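Subject: Re: [teleop-users] Sorting flatware by leader arm, how many demos?

Hi all,

Sorry for the slow answer, we had the same fight with forks on the Bosero setup in July. My task was close to yours - pick up one utensil, put it in the right bin, go home. Wrist views from our place:

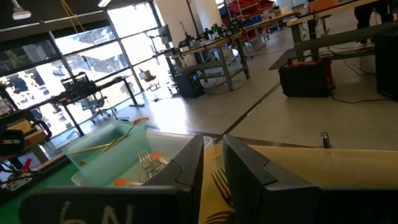
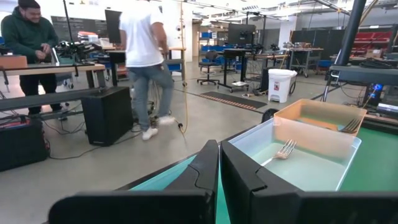 Both have forks in a see-through bin, and that's the part that hurt.

1. Demos

We kept 845 out of the ones I drove by hand. My early ones were awful, I'd stop over the bin to think and then the policy would stop there too! Decide which fork you want before you start moving.

2. Your question

Hiếu Văn wrote:
> We've recorded 2,227 episodes on the Dilix arm and it
> still closes early and grabs air above the bin.
> Do we just need more? Or should we push the arm
> through it by hand instead of using the leader?

I wouldn't record more yet. Play back 5 of them from the wrist view only, and see if you could tell when to close. I couldn't on mine, so I started coming in lower and slower and closing only when the handle was well between the fingers. Pushing by hand felt nicer to me, but my own arm kept getting into the side view, so I went back to the leader after 2 evenings.

What rate are you logging the gripper at? The Brindia script drops it by default and I lost a whole batch that way.

Đinh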